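In Praise of the Sorting Tray

Every workshop has a container where small parts go to be forgotten. In mine it was a biscuit tin. In the repair room at Skarnside, where I spend most of my Sunday mornings, it was a whole shelf of them, and when we finally tipped everything out in May and counted it (Bhavana Rodrigues insisted on a real count, and she was right to) we had 746 loose pieces. Switches, knobs, terminal blocks, fuse holders, caps that had parted company with whatever they used to cap. I was delighted. I love a pile like that!

What I want to argue for is the tray. A flat, shallow tray with a bit of a lip, set down in the middle of the table before you touch anything else. I think it is the most useful object in any room where people handle small things, and I think most of us skip it and go straight to the bins.

Bins get all the love. They stack, they come in cheerful colors, and you can buy 16 of them in an afternoon and feel that you have become an organized person. I have done exactly this. But a bin is a place for a decision you have already made, and if you haven't made it yet, the bin just hides the question under more stuff. Sorting straight from a heap into bins means every part gets about one second of your attention, on its way past, and then it is gone under the next one.

A tray slows that second down. You lay a few things out where you can see all of them, side by side, same way up, and suddenly you are comparing. Two parts you took for twins have different bodies. One cap is scratched. The one you were sure was broken is fine. None of this shows in a heap, and very little of it shows in a bin.

Push buttons are my favorite case, the big mushroom kind with the wide round cap. They are such satisfying things — chunky, bright, made to be found by a hand in a hurry. Throw them in a box and they roll under each other and show you nothing but their undersides. Put them in a row and you can read them like a shelf of books. 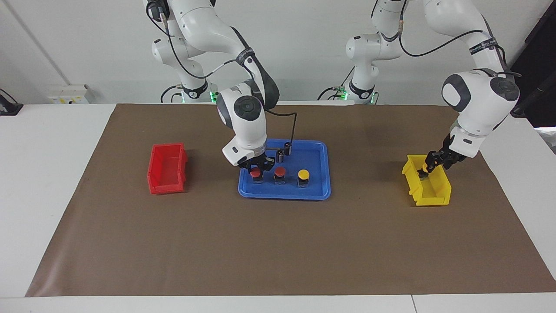 Red, red, yellow, on a blue tray, with a yellow bin on the same table for what leaves it. I could look at that all day. The spacing matters more than people expect, too. Leave a gap between each piece and your fingers can get around it without knocking its neighbor, and an empty spot tells you at once that something has been taken.

The case against

Narayanan Chacko thinks I am overdoing this. He learned to sort at a parts counter and he can clear a box of mixed switches by feel, talking the whole time, with one hand in the box and the other already over the right bin. A tray, he says, means handling everything twice. He's right about that, and for someone with his hands I wouldn't change a thing.

But most of the people who come through on a Sunday don't have his hands. Ermelinda Baptista had never held a terminal block when she joined us, and she learned the lot in some 20 minutes, with a tray in front of her and time to look. Handling a thing twice is how you get to know it. I would happily handle it three times.

I'd also say a word for the paper. Plain brown paper under everything, a big sheet of it, covering most of the table. It quiets the clatter, it stops small screws from skating off, and you can write on it. Our table ends most mornings covered in arrows and question marks, and I keep the good sheets.

As for color, I have given up pretending I don't care. A blue tray makes a red cap jump out at you, and a yellow bin is hard to lose even in our back room. Gray trays are perfectly serviceable and I find them a little sad.

We still have 2 tins to go. I've asked Bhavana to save me the heavier one.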